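Family Evenings: Your Questions

Fenna Prins answers the questions that come up most about setting aside a regular evening at home with the people you live with.

How often should we do it?

Once a week suits most households. Ours is Thursday, as it's the one night without swimming or late shifts. If weekly is too much, every other week is fine. Pick a day and write it on the calendar.

How long does it need to last?

Start with 30 minutes. Younger children will have had enough by then, and older ones can stay up and carry on if they want to. We begin at 6 and eat first.

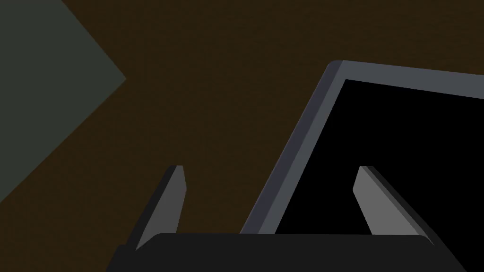 What age can children join in?

Any age. A child of 2 can hand out spoons or choose between two songs. From 5 or so they can take a turn at choosing the whole evening, with a few limits on cost and mess.

What if my teenager refuses?

Don't make it a punishment. Ask them to come for the meal and let them leave afterwards. My eldest did this for nearly six months before he stayed for a card game. It also helps to let teenagers pick the food, and to drop anything they found fun at nine and now find embarrassing.

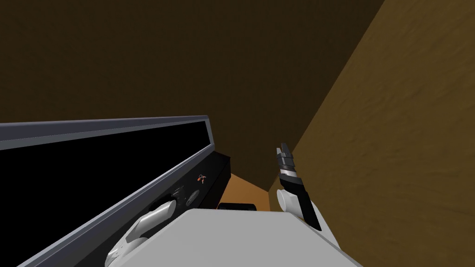
The same goes for a partner who is tired after work. Keep the plan small, and let people sit and listen if that is all they can manage.

Do we have to put phones away?

We do, adults included. They go in a drawer in the hall until the table is cleared. If someone is on call, leave that one phone switched on with the sound up.

We have no money for outings. What can we do?

Most of our evenings cost nothing. Old photos, a walk round the block, charades, or reading a chapter aloud each will fill the time.

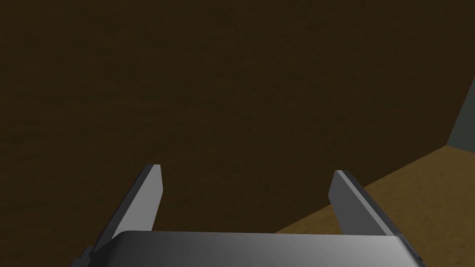
Drawing is another cheap one, and you don't need a pad for everybody. A roll of lining paper from the decorating shop lasts for months. Tape a length of it down and let everyone draw on the same sheet. On a dark brown surface with a faint grain, like the one in the picture, white paper shows up well and small children can see where to stop. Put newspaper underneath if you're using felt tips.

What if we argue?

It happens. Stop the game, have a drink and a biscuit, and go back to it or don't. Avoid using the evening to bring up school reports or chores. Those can wait for another day.

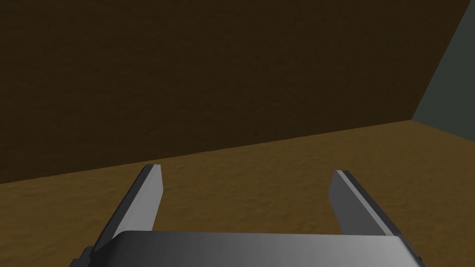

A gripper in a plain, empty room.

Can we include grandparents who live far away?

Yes. Ring them at the same time each week and let each child tell them one thing. A letter or a drawing in the post works too.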